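Restero two-arm bench cell: questions we get a lot
Last updated: November

What does it do?
It handles small, flat, annoying things. Most people ask about cards, so cards are what we demo.
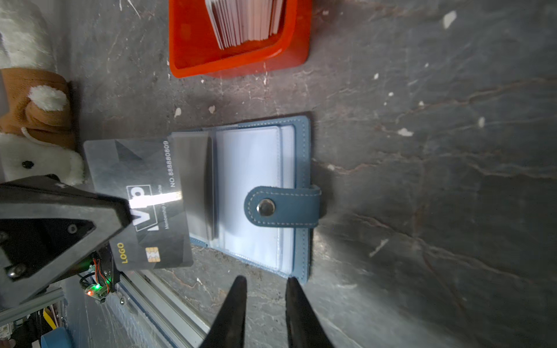 Wrist view: a VIP membership card over the open blue holder.

Can it read the card number?
The wrist camera can see it. Glare is another matter, and shiny cards love glare. Dim your lamps before you write to us.

Do I need both arms?
For card holders, yes. Try filling one with a hand in your pocket.

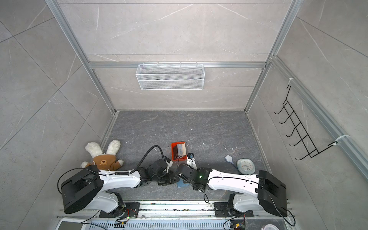
The cell from above, with both arms on the shared rail.

Are the basket and hook rack included?
Yes, with the Kamley frame. The rack goes on with cable ties. We have tried fancier brackets and gone back to cable ties.

How many cards can I run before service?
Check the finger pads every 1,000 cards and change them at 1,700. The Baert pads cost more and wear out at the same speed, but they do come in a nicer box.

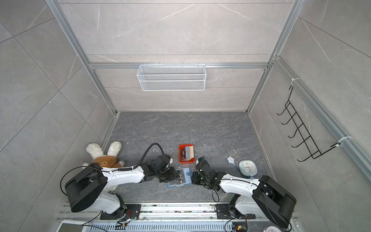
Both grippers at the card holder, card tray just behind.

Will it work around clutter?
Within reason. A plush rabbit and an alarm clock are fine. A full desk drawer is your problem.

How heavy is it?
Crated, 529 pounds. Our Ikilcombe shop will load your truck, but the stairs at your end are not covered.

Is there a trial?
Yes, 40 days. Keep the crate.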